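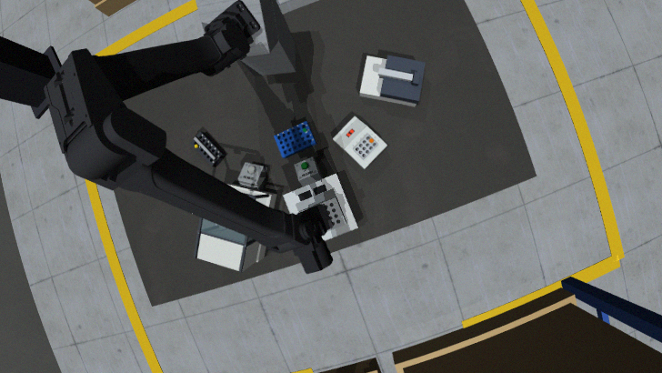 Giving Blood on My Lunch Break, and Other Small Errands

I have been meaning to write this one since April, when my doctor retired and I had to find a new one. Dr. Ansari had looked after me for most of my adult life, and she knew without asking that I hate the paper gown and that I'd rather hear the bad part first. Starting over with a stranger felt a bit like changing schools in the middle of the year.

My new doctor, Bastien Marchal, turned out to be a very patient young man with an office on the second floor of the old bank building in Isbridge. He wanted bloodwork before he'd say much of anything, so off I went to the walk-in lab with my slip of paper and my empty stomach. I had fasted since supper and was thinking about toast the way other people think about the ocean.

The waiting room was full, of course. I was number 47 and they had just called 11, so I got out my book and read the same page several times. A man named Herman Yusof sat down next to me and we got to talking about tomatoes (he starts his on top of the refrigerator, and I'm going to try it next spring!). By the time they called me I'd nearly forgotten to be nervous.
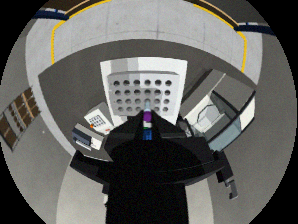

What I Do to Make It Easier

I drink a big glass of water before I leave the house, and another one in the car. I wear a loose sleeve. I tell the person with the needle that I'm going to look at the wall, and I have never yet met one who minded. And I keep a banana and some crackers in my bag for afterward — the good crackers, the seedy ones from the bakery, because I feel I've earned them.

I also write my questions down now. I used to trust my memory, and then I'd get home and remember the one thing I had gone in to ask. So there's a little green notebook in my purse, and it has everything in it from my cholesterol to the funny click in my left knee.

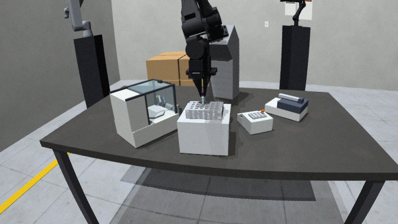
The knee, by the way, is just a knee. Dr. Marchal bent it back and forth and told me to keep walking, so I've been doing the loop past the library most mornings before seven. My neighbor Ilham comes along when her shift allows it, and we are very slow and talk the whole way. My cholesterol could be better. I'm eating more oatmeal and less of the cheese I love, and I go back in the fall to see if it has made any difference.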